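Trindard Story Trunk - 30 book set with stand

For schools, libraries, book festivals. Anybody running a kids tent really.

In stock, ships from the Vetside warehouse. Orders in before noon go out same day. September is our busy month so order early if its for a fall festival.

What you get
30 picture books, hardcover, ages 3 to 7
Folding display stand, 47 inches high
6 floor cushions, washable covers
Reading leader's guide with song sheets and a craft page for each book
Trunk on wheels, locks, fits thru a standard door

The books are mostly animals and weather this year, plus the whole Skondutness series (the lighthouse ones). Titles get swapped if a printing runs out. Full list goes in the lid. If you need a certain title in there, put it in the order notes and we'll try.

Price
$1,136 for the full trunk. Shipping extra, worked out at checkout. Purchase orders fine, fax or email.

Refills
Esfahani refill packs fit the same trunk. Books only, no cushions. Good for second year if your regulars have heard everything already. Older trunks with the green lid take them too but you will need the short divider, sold separately.
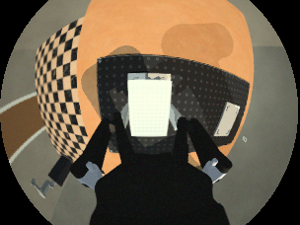 Setting up takes one person. Stand legs click out, shelf bars go in from the top, heaviest books on the bottom row. Don't leave the stand outside overnight, the canvas pockets will mildew. Cushion covers zip off, cold wash, no dryer.

Returns
Unopened trunks only. Missing or damaged book, email us a picture of the page or cover and we send a new one, no need to mail the old one back.

Spare parts: shelf bars, wheels, keys, lid strap. Have your trunk number handy, its on the sticker inside the lid next to teh book list.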